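Household chore automation

Household chore automation is the use of machines to carry out domestic tasks such as cleaning, laundry, tidying and food preparation. The term covers ordinary appliances as well as robots that move about or handle objects. Small workshops face many of the same problems, and packing, sorting and bench work are often treated under the same heading.

Single-purpose machines have done some chores well for decades. General-purpose machines, able to move from one chore to another in an ordinary home, remain mostly at the research stage.

Background

Washing machines and dishwashers succeed because the work is brought to them. A person sorts the clothes, loads the drum and takes everything out again. The machine controls what happens inside a closed box and has no need to see or grip anything.

Floor-cleaning robots were the first household robots to sell widely. They work on a flat surface, they can bump into furniture without harm, and a missed patch can be cleaned on the next run. Robot lawn mowers follow a similar pattern outdoors. Neither type picks things up, and owners usually clear the floor or the grass first.

Factory robots handle objects quickly and accurately, but in most plants the parts arrive in a known position. A home offers no such arrangement. The same mug may be upside down in a rack, half full on a desk or behind a plant.

Types of chore

Rigid objects. Cups, boxes, cans and toys keep their shape when held. Research robots can pick up many such items from a clear table, including items they have not been trained on. Results fall off when objects are stacked, shiny or see-through.

Cloth. Folding towels has been a test task for many years. Shirts are harder, and fitted sheets harder again. A garment in a heap hides most of its own surface, so a robot often has to lift it and let it hang before it can find a corner or a sleeve.

Food. Machines can stir, portion and fry in fixed equipment. Peeling and cutting by a general-purpose arm is slow and raises questions of safety and washing down.

Cords and cables. Untangling, coiling and plugging in are among the less developed tasks. A cord bends anywhere along its length, crosses over itself and looks much the same from one end to the other. When two dark cords lie together, a vision system may follow the wrong one past a crossing. Pulling on an end can tighten a knot. The connector is the easiest part to recognize, and many methods begin by finding it.

Measuring progress

There is no single agreed test. Published success rates are hard to compare, as one group may count a towel folded in half and another may require neat edges. The number of tries, the time allowed and the amount of human help also differ.

The Gretcombe chore trials, reported on 2022-10-12 by Märta Wikström and Povilas Žukauskas, used 6 chores and logged 2,918 attempts. Each chore was scored as finished, partly finished or failed, and a person was allowed to step in no more than 3 times per attempt. Putting rigid items into a bin had the highest share of finished attempts. Cable sorting had the lowest. Teresa Moriarty later criticized the trials for using cleared tables, which she argued made every chore easier than it would be in a lived-in house.

Two-armed systems

Many chores are hard to do with one hand. Two arms can hold and pull at the same time, stretch a cloth or pass an object across. They also cost more, take up more space and must be kept from hitting each other. The arms' own wiring can get in the way of the work, and on a cable task it may be hard for software to tell from the cord being handled.
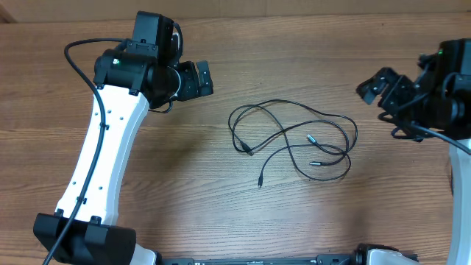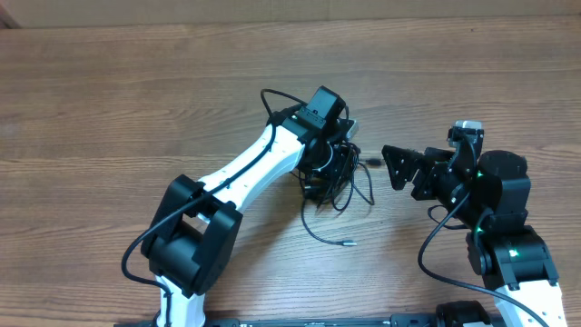

Two-armed setups over a wooden tabletop, with thin black cables and metal-tipped connectors.

Use in workshops

Small shops have taken up automation unevenly. Bosetti, a maker of lamp fittings, tried a two-armed station for coiling cords in June and kept it for straight cords only, leaving those with molded plugs to its staff. Arnulfo Usuga, who ran the trial, listed setup time as the main cost. The packing firm Lynch uses fixed machines for boxing and hand labor for mixed orders.

See also

Domestic robot
Home appliance
Ivbridge folding test
Robot gripper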